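Guton 26, Trultari 20. What a game. Still shaking a bit, thread while its fresh

First quarter was rough - two fumbles, 18 yards of offence total, crowd very quiet. Trultari up by 10 before we'd had a proper drive

Then Kenji Whitfield happened. Moved him to running back on the second series of Q2, and he took the first handoff up the middle and just kept going. TD. Same play again four minutes later, nearly the same result, brought down on the three. Field goal. All square at half time

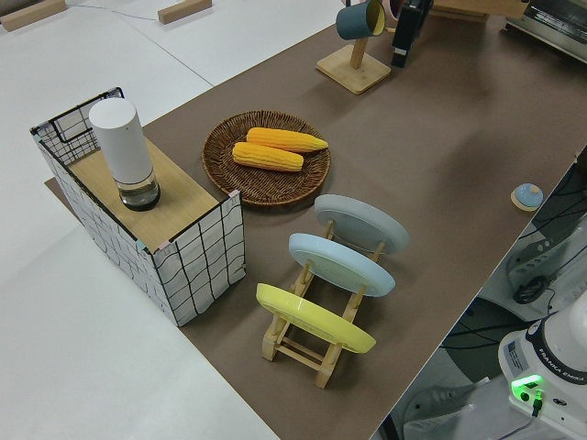 Guton American Football Club - U19s

Third quarter all defence. Joana Coelho had them blitzing on almost every third down, brave call from a first-year coordinator. Two sacks and a pick. We scored off the pick, they answered, 17-17

Swapped field goals after that. 20-20 with under two mins left

Last drive - no timeouts, 61 yards to go. Whitfield again, screen pass, broke a tackle at midfeild and gone. Extra point blocked. Didn't matter

397 in the stand, best gate of the season by miles

Fifth place in the group sorted then. Nakamura away next, they've got a big offensive line and a decent kicker so we'll need a better start

Coach times to be confirmed, keep an eye on here. Kit bags back to the clubhouse by tomorrow night pls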